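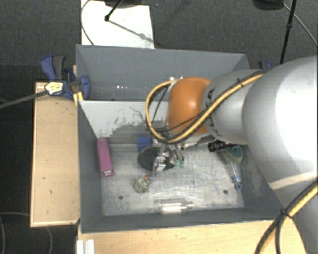
Figure 7. Arm over the front bin, gripper lowered between the items. Cable loop at the orange joint cover.

7. Recovering from a stop in the bin

7.1 When to use this section

Use this section when the arm has stopped with the gripper below the rim of a bin and the panel shows fault 259 (wrist load too high) or fault 122 (cable drag). Both faults stop the arm where it is. The brakes go on and the gripper keeps its last position.

For a stop above the rim, see section 6. For a stop caused by the emergency button, release the button first and then see section 6.

The instructions apply to the Borkis cell with two bins, one behind the other, and the Akbulut gripper. The older Cudport cell has a different cable route, and steps 8 to 11 do not apply to it.

CAUTION: Do not reach into either bin while the arm has power. The brakes hold the arm but not the gripper fingers, which can close when the fault is cleared.

CAUTION: Do not press Resume as a first attempt. After fault 259 the arm will try to finish the same move, with the same load. This is how the wrist on the Gindirlow test cell was damaged.

7.2 What causes the faults

Fault 259 is raised when the gripper meets something it did not expect on the way down or sideways. The usual causes are:

A finger has come down on the edge of a flat item lying on the bin floor.
A long item is leaning on a side wall and the wrist has pushed against it.
The bin has moved in its clamps, so the floor or wall is not where the program expects it.
A finger has caught in one of the round holes in the bin floor.

Fault 122 is raised when the wrist motor works harder than it should while the gripper is free. In most cases the yellow cable is pulling. The cable needs a wide loop beside the orange joint cover. If the loop is too small, the cable goes tight when the wrist turns. If it is too large, it can hook over the bin wall or a clamp handle.

7.3 Freeing the gripper

1. Write down the fault number and the time. The panel keeps only the last 3 faults and older ones are lost.

2. Turn the key to Manual and take the key out. Keep it with you.

3. Look at the gripper from the front and from the left side of the cell. Find out what each finger is touching before you move anything.

4. If an item is held in the fingers, leave it there for now. If an item is trapped under the gripper, note which way it can slide out.

5. Put the key back and select Slow. Hold the enabling switch and raise the arm straight up with the Z+ key, in short presses. Stop if the item lifts with the gripper or if the bin starts to rise.

Note: If fault 259 comes back at once, the gripper is still loaded. Move 2 mm away from the contact in X or Y, then try Z+ again. Do not use the wrist keys while the fingers are below the rim.

6. When the gripper is clear of the rim, move the arm to the Park position. Turn the key to Off and take it out.

7. Remove the item that caused the stop. Check long, clear or shiny items with care. A clear bottle on its side is easily missed by the vision system, and so is a disc lying flat.

7.4 Checking the cable

8. With the key out, follow the yellow cable and the black wiring along the top of the arm to the fittings on the joint cover. Feel for flat spots and cuts.

9. Check the cable ties. They should be firm, but you should be able to turn the cable inside the tie with your fingers. Replace a tie that has bitten into the cable.

10. Turn the wrist by hand through its full range with the brake release held. Ask a second person to support the gripper. The loop must stay slack at both ends of the turn and must not touch the bin wall.

11. If the loop goes tight, loosen the tie nearest the wrist, feed cable through, and tighten it again. Repeat step 10.

7.5 Checking the bins

12. Push each bin firmly at the corners. It must not slide. If it does, open the blue handle on the clamp, press the bin back against its stop, and close the handle.

13. Look at the inner walls. Light scratches on the walls and floor are normal wear. Report any dent, or any scrape with a raised edge that a finger could catch on.

14. Run the bin position check (Menu, Set-up, Bins). If a bin is out of position after being clamped, do not correct the figures in the program. Find out why the bin sits wrongly.

7.6 Restarting

15. Close the cell. Clear the fault on the panel.

16. Run one pick in Slow from each bin with the enabling switch held. Watch the cable loop as well as the gripper.

17. If both picks finish without a fault, select Auto.

If the same fault returns in the same shift, leave the cell off and call Ha-neul Ok (service). Have the fault number ready, and say where in the bin the gripper stopped.

Changes to this section: step 5 rewritten and second caution added, Wed 14 February, A. Aydoğan. The earlier text told the user to press Resume once before going to Manual. Copies printed in December or before still have that wording and must be thrown away.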